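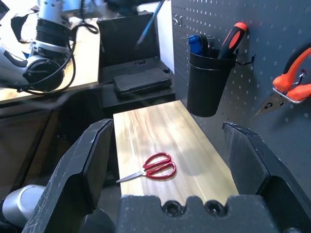 Figure 4. Vue de la caméra de poignet : ciseaux à poignées rouges sur la planche, entre les doigts de la pince ; à droite, le panneau perforé.

5.2 Arrêts de protection pendant la descente

Nous aurions aimé consacrer cette section aux saisies réussies, et le lecteur en trouvera le détail au paragraphe 5.1, mais il nous a semblé plus utile, pour les équipes qui voudraient reprendre le dispositif de Wernport, de nous attarder un peu sur ce qui s'est mal passé. Sur les 200 essais de la campagne de février, 11 se sont terminés par un arrêt de protection : un doigt de la pince, ou parfois la paume elle-même, est venu appuyer sur la planche alors que le planificateur Budik le croyait encore en l'air. Aucun de ces arrêts n'a blessé qui que ce soit, et nous tenons à remercier Muireann Foley, qui a relu chaque enregistrement avec une patience que nous lui envions.

Notre premier soupçon s'est porté sur le capteur d'effort, et nous avons perdu plusieurs jours à le réétalonner avant d'admettre qu'il faisait très correctement son travail. Le défaut se situe plus haut dans la chaîne. Quand la pince arrive près d'un outil, sa propre base entre dans le champ de la caméra de poignet et masque la partie de l'objet la plus proche d'elle. Budik continue alors d'estimer la longueur de l'outil à partir de ce qui reste visible, et cette longueur sert aussi, par un choix de conception que nous regrettons aujourd'hui, à fixer la hauteur d'arrêt de la descente.

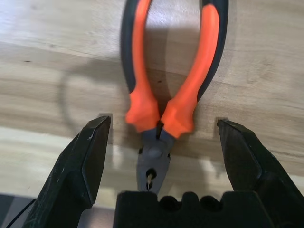 Figure 5. Pince à poignées orange et noires entre les doigts ouverts ; l'extrémité des mors est masquée par la base du préhenseur.

Dans une configuration comme celle de la figure 5, le contour extrait par Cundel, notre module de segmentation, s'interrompt au bord de la base noire. Le module ne signale rien de particulier, car un contour fermé lui suffit, et le score de confiance reste élevé. Thịnh Dương a montré qu'il suffit d'une erreur de 5 mm sur la hauteur d'arrêt pour que le contact ait lieu avant la fermeture des doigts. On comprend mieux, dès lors, pourquoi les réglages de vitesse que nous avions essayés au début retardaient l'incident sans le supprimer.
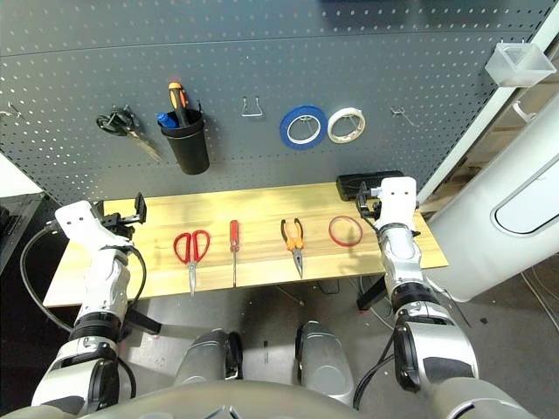
La répartition des arrêts selon les outils nous a longtemps laissés perplexes, et nous devons à Kathleen Buckley d'avoir insisté pour qu'on la regarde de près. Nous nous attendions à ce que les objets les plus minces posent le plus de difficultés, en raison de leur faible relief. Or l'anneau de caoutchouc rouge, pourtant posé à plat sur le bois, n'a provoqué aucun arrêt, tandis que les outils disposés poignées vers le panneau et pointe vers l'avant, ciseaux, tournevis et pince, les concentrent tous. C'est justement cette pointe avant que la base du préhenseur recouvre en premier. L'anneau, plus court, garde assez de contour visible pour que l'estimation demeure stable.

Une seconde cause, plus discrète, s'ajoute à la première. Sous une lumière directe, l'ombre du préhenseur tombe sur la planche et se déplace avec lui, si bien que Cundel la rattache par moments au contour de l'outil,

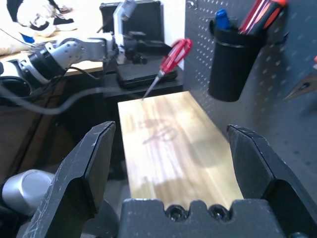
ce qui allonge l'objet estimé et fausse à nouveau la hauteur d'arrêt, cette fois sans qu'aucun masquage soit en cause. Nous avons repris les 811 séquences de descente archivées et y avons appliqué une version corrigée de la chaîne, dans laquelle la hauteur d'arrêt provient du seul plan de la planche, mesuré au repos, et où la longueur de l'outil ne sert plus qu'au choix du point de saisie. Rejouée hors ligne, cette version place la hauteur d'arrêt au-dessus du bois dans toutes les séquences. Il s'agit bien d'un rejeu, et Clodagh Nic Aodha nous a rappelé à juste titre qu'il ne remplace pas une nouvelle campagne sur le robot. En attendant celle-ci, le seuil d'effort reste à sa valeur la plus basse, et un opérateur garde la main sur l'arrêt d'urgence pendant toute la descente.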